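Cómo quitar manchas amarillas de las camisetas blancas sin usar lejía

Las manchas amarillas de las axilas y del cuello son el motivo más frecuente por el que una camiseta blanca acaba convertida en trapo. En la mayoría de los casos se pueden quitar en casa con productos corrientes y una tarde de espera. Esta guía explica el método paso a paso, con las cantidades para una o dos camisetas de algodón, y al final incluye los problemas más habituales.

De dónde sale el color amarillo

El sudor por sí solo apenas mancha. El amarillo aparece cuando las sales de aluminio de muchos antitranspirantes se mezclan con el sudor y la grasa de la piel, y esa mezcla se queda dentro de la fibra lavado tras lavado. Al principio es una sombra que solo se nota a contraluz. Con los meses la tela se vuelve rígida y la mancha pasa al exterior.

La lejía empeora muchas de estas manchas. Reacciona con los restos de proteínas y los oscurece, además de debilitar el algodón. Si la camiseta lleva elastano, la lejía también lo amarillea, y ese tono ya no se va.

Qué se necesita

Percarbonato de sodio, que se vende suelto en droguerías
Bicarbonato
Jabón líquido para platos, sin colorantes
Un cepillo de uñas o un cepillo de dientes viejo
Un barreño de 10 litros
Guantes de goma
Agua caliente del grifo

El percarbonato conviene guardarlo en un bote que no cierre de forma hermética, en un armario seco. Con la humedad se apelmaza y pierde fuerza. Para saber si sigue activo, se echa una cucharadita en un vaso de agua caliente: tiene que burbujear en menos de un minuto.

Antes de empezar: revisar la prenda

Lea la etiqueta. El método sirve para algodón, lino, poliéster y sus mezclas. No sirve para lana ni seda. Si la camiseta tiene un estampado, haga una prueba en una esquina del dibujo con un poco de la solución y espere diez minutos.

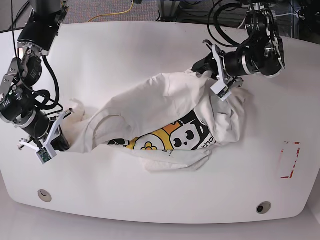
La revisión se hace mejor sobre una superficie lisa, despejada y con luz de lado. Hay que abrir bien las axilas, el cuello y los bajos y pasar los dedos por la tela para encontrar las zonas rígidas, que son las que necesitan más tiempo de remojo. Una mesa blanca de esquinas redondeadas es cómoda para manejar el tejido sin engancharlo, aunque el blanco sobre blanco deja ver peor el amarillo; en ese caso, ponga una hoja de papel oscuro dentro de la prenda. Los bultos de tela arrugada junto a las mangas se deshacen antes de seguir, porque el producto no llega igual a los pliegues interiores. Marque las manchas pequeñas con un hilo de color flojo si cree que luego no las va a encontrar.

Separe las camisetas en dos montones: las que tienen solo una sombra y las que ya están rígidas. Las primeras pueden saltarse el paso 2.

Paso 1. Mojar y desengrasar

Dé la vuelta a la camiseta y moje las zonas manchadas con agua templada. Ponga unas gotas de jabón para platos en cada axila y en el borde interior del cuello. Frote con el cepillo en círculos pequeños durante un minuto, sin apretar. Deje actuar un cuarto de hora y aclare.

Este paso retira la grasa que recubre la mancha. Si se omite, el percarbonato trabaja sobre una capa que no lo deja pasar y el resultado queda a medias, con cercos.

Paso 2. Aplicar la pasta

Mezcle tres cucharadas de bicarbonato con una de agua hasta obtener una pasta que no gotee. Extiéndala sobre las zonas rígidas, por dentro y por fuera, y déjela una hora. No hace falta que se seque del todo. Después cepille de nuevo y aclare hasta que el agua salga limpia.

En las camisetas muy antiguas la pasta puede tomar un tono crema al retirarla. Es normal y se puede repetir una segunda vez el mismo día.

Paso 3. El remojo

Llene el barreño con agua caliente, entre 40 y 60 grados según lo que permita la etiqueta. Por debajo de 40 grados el percarbonato casi no se activa. Añada dos cucharadas soperas por cada cinco litros y remueva hasta que se disuelva por completo. Los granos sin disolver que caen directamente sobre la tela pueden dejar puntos más claros en los estampados.

Meta la camiseta, empújela hacia el fondo y compruebe que no quedan bolsas de aire. Un plato pequeño encima ayuda a mantenerla sumergida. El tiempo depende de la mancha:

Sombra ligera: dos horas
Mancha visible por fuera: cuatro horas
Mancha antigua y rígida: toda la noche

No tape el barreño con una tapa hermética, ya que la solución desprende oxígeno. Tampoco la guarde en una botella para otro día. Lo que sobra se tira por el desagüe con agua abundante.

Paso 4. Lavado

Pase la camiseta a la lavadora sin aclararla, con la dosis habitual de detergente y sin suavizante. El suavizante deja una película que atrapa los restos de desodorante y es una de las razones por las que las manchas vuelven. Un programa de algodón a 40 grados es suficiente. Centrifugue a 400 revoluciones si el tejido es fino, y con la velocidad normal en los demás casos.

No llene el tambor a más del 80 por ciento. La ropa blanca necesita agua para que la suciedad se suelte y se vaya.

Paso 5. Comprobar antes de secar

Saque la prenda y mire las axilas todavía en mojado. Si la mancha sigue, repita el remojo. No la meta en la secadora ni la planche mientras quede color: el calor seco fija el residuo y después cuesta mucho más sacarlo.

Extienda la camiseta en plano un momento, estire las costuras con la mano y déle forma al cuello. Los dobleces que se quedan hechos al sacarla del tambor son los que luego piden plancha. 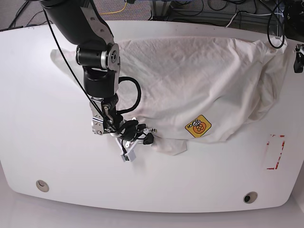
Prenda de tono blanco roto, parecida a una camiseta, arrugada sobre una mesa blanca.

Para alisarla, se empieza por los bajos. Se despliegan las esquinas, se tira con suavidad de las costuras laterales y se sube hacia los hombros. Las mangas se dejan para el final. Con un par de pasadas de la mano abierta desde el centro hacia fuera suele bastar.

Tienda la ropa al sol si puede. La luz directa tiene un efecto blanqueador suave sobre el algodón mojado y completa lo que haya empezado el percarbonato. Cuélguela por los bajos, con las pinzas en las costuras laterales, para no deformar los hombros. En invierno, a mediodía, una ventana orientada al sur da un resultado aceptable, aunque más lento.

Manchas del cuello

El cuello acumula grasa, crema y restos de maquillaje, y responde mejor al jabón que al percarbonato. Repita el paso 1 dos veces antes del remojo. Si hay base de maquillaje, use el jabón en seco, sin mojar antes la tela, y deje actuar diez minutos.

Los cuellos de canalé se cepillan siempre en el sentido de la costura. Si se cepillan en perpendicular se abren y ya no recuperan la forma.

Problemas habituales

La camiseta ha quedado gris. Suele ser por lavarla con ropa de color o por poca dosis de detergente en zonas de agua dura. Haga un remojo completo de la prenda durante una noche y añada un descalcificador al siguiente lavado.

La mancha se ha aclarado, pero queda un borde. Falta desengrasar. Vuelva al paso 1 y trabaje solo el borde, de fuera hacia dentro.

La tela sigue rígida. Es residuo de aluminio. Aplique vinagre blanco rebajado a partes iguales con agua, espere media hora y aclare muy bien antes de volver a usar cualquier otro producto. No mezcle nunca el vinagre con lejía, porque se forma un gas tóxico. Tampoco lo mezcle con el percarbonato en el mismo barreño.

Huele a sudor aunque esté limpia. Ocurre sobre todo con el poliéster. Un remojo de dos horas con percarbonato y un secado completo al aire lo corrigen casi siempre.

Han salido agujeritos junto a la costura. La fibra ya estaba debilitada, normalmente por usos anteriores de lejía. En esa prenda no conviene repetir el tratamiento.

Cómo evitar que vuelvan

Espere a que el desodorante se seque antes de vestirse. Lave las camisetas blancas el mismo día o al siguiente, y si no va a poner la lavadora, enjuague las axilas con agua fría y deje secar la prenda antes de echarla al cesto. Una vez al mes añada una cucharada de percarbonato al tambor con la colada blanca.

Si las manchas aparecen siempre en el mismo plazo, pruebe durante unas semanas un desodorante sin sales de aluminio. Las camisetas ya tratadas sirven para comparar: guarde una sin usar el producto nuevo y mire las dos juntas a la luz del día.

Para guardar la ropa blanca de una temporada a otra, lávela antes aunque parezca limpia y métala en una funda de algodón. Las bolsas de plástico retienen humedad y amarillean los dobleces.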